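Skastier Household Task Bench
Section 4. Setting up and running the table-clearing trial
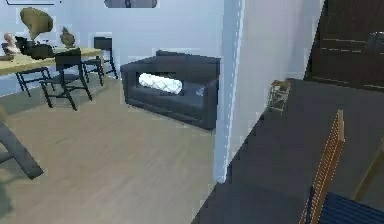 4.1 Purpose of this section

The table-clearing trial measures how far an automated policy gets with a plain domestic chore: take the objects off a dining table, put them on the counter, and leave the furniture where it stood. A person does this without thinking. Current policies finish it some of the time, and the failures are seldom the ones new users expect. Navigation errors are now fairly rare. Most lost trials come from grasp selection, from contact with chair legs, and from setting an object down before it is stable.

Use this section when you want a score that can be compared with other sites. For free exploration of the apartment, see Section 3.

4.2 Before you start

You will need:

Skastier core, installed and licensed (Section 2)
The Drisik apartment pack
The Khaemba control bridge, or another bridge that accepts joint and base velocity commands
A policy to test, or the teleoperation client

The apartment pack must be unpacked in full. A partial unpack will load without an error message, but objects with missing collision meshes fall through whatever they are resting on.

4.3 Loading the room

1. Start Skastier core and wait for the status line to read READY.

2. Open the apartment pack and select Living/Dining, Layout 3.

3. Check that the three black dining chairs are at the table and that the gramophone, the figurine and the vase-like ornament are on the tabletop. If an object is missing, reload the layout. Do not place it by hand.

4. Check the dark grey counter. The small glass jar belongs near the far edge, by the white partition. It is part of the layout and is not a target.

5. Set Physics to Fixed Step.

6. Set Object Poses to Locked for the first run. Switch to Varied only after you have a baseline.

Note: Textures in this layout are kept at low resolution to hold the frame rate. Edges on the armchair and the partition will look blocky at the default setting. High-resolution textures can be turned on under Display, but scores recorded with them belong in a separate table. Some vision policies do better with the blocky edges they were trained on and worse with clean ones.

4.4 Connecting the controller

1. Start the Khaemba bridge on the same machine as Skastier core. Network operation is supported but adds delay, and the delay is charged against the policy.

2. Enter port 3000 for commands and port 4000 for observations.

3. Press Test Link. The base should turn a quarter turn to the left and return.

4. If the base turns and does not return, the observation port is blocked. Close any other client using it and repeat step 3.

5. Load the policy file. For teleoperation, start the client and select Manual.

Caution: Do not press Test Link with the base parked between the table and the armchair. The test motion ignores obstacles and will move the chairs. Layout changes made this way are not flagged in the log.

4.5 Setting the targets

1. Open the Targets panel.

2. Mark the gramophone, the figurine and the ornament as Move.

3. Mark the jar as Keep. Mark all chairs as Keep.

4. Set the destination region to Counter, Open Area. Leave a margin around the jar. The default margin is suitable for most grippers.

5. Save the target set under a new name. The factory set is read-only.

Note on the gramophone: Treat it as the hard case. The horn is large, flared and high above the base, and most policies pick it as the grasp point because it fills more of the camera view than anything else on the table. The simulated joint between horn and base is rigid, so a horn grasp may well lift the whole object. On a real gramophone we would not trust that joint with the weight. The scorer therefore counts a horn lift as a partial, even when the object arrives upright. A full score needs contact on the black base.

Note on the ornament: The narrow neck is an acceptable grasp point. Expect swing during travel if the gripper closes there. Slow the base down or grip the body.

4.6 Running a trial

1. Press Reset. Wait for all objects to settle.

2. Press Record, then Run.

3. Do not move the viewer camera during the first trial of a session. Moving it is harmless on most graphics cards and costs frames on a few.

4. Let the trial run until the policy reports Done or the clock expires. A policy that stops moving but does not report Done is left to time out.

5. Press Stop, then Save.

6. Repeat for the number of trials in your test plan. The minimum for a published score is given in Appendix B.

Caution: Do not press Reset while an object is in the gripper. The object returns to the table but the gripper keeps its closed state, and the next trial starts with a grasp that isn't there. If this happens, discard the trial and restart the bridge.

4.7 Reading the score

Each target object receives one of these results:

FULL - on the counter, upright, correct contact, nothing marked Keep disturbed
PARTIAL - on the counter, with a contact or orientation fault
NONE - still on the table, on the floor, or in the gripper at the end

Disturbed Keep items are listed under the object being carried at the time. A chair pushed during the approach, with the gripper empty, is listed under Base.

Read the fault list before the total. Two policies with the same total can differ a great deal in usefulness. One that leaves the gramophone alone and moves the small items cleanly could be put to work under supervision. One that moves everything and drops an object every few trials could not be left in a room with breakable things.

4.8 What the score does not tell you

The trial is a simulation. Surface friction is uniform on each object, lighting is soft and even, and nothing sags, sticks or chips. A high score shows that the policy can plan the chore and carry it out under favorable conditions. It does not show that a machine is ready to do it in a home.

In our own testing, policies moved from this bench to hardware lost the most ground on small, rounded objects like the figurine. They lost the least on driving between table and counter. Plan hardware time to match.

4.9 Common faults

Base stops at the near chair and does not replan: The slatted backrest is being read as open space by the depth filter. Raise the filter density one step.

Arm reaches the counter but does not release: The destination region overlaps the jar margin. Redraw the region farther along the counter.

Policy reports Done at once: The target set was not saved. Repeat 4.5, step 5.

Log shows contact with the armchair cushion: Usually the elbow, on a wide turn. No penalty applies unless the cushion leaves the seat.

Trial file will not open in Driltix: Export again with Legacy Headers turned on. Driltix versions before the October release need them.

Section maintained by Jonalyn Dizon. Send corrections with the trial file attached and the bridge version noted.

Next: Section 5, Adding your own objects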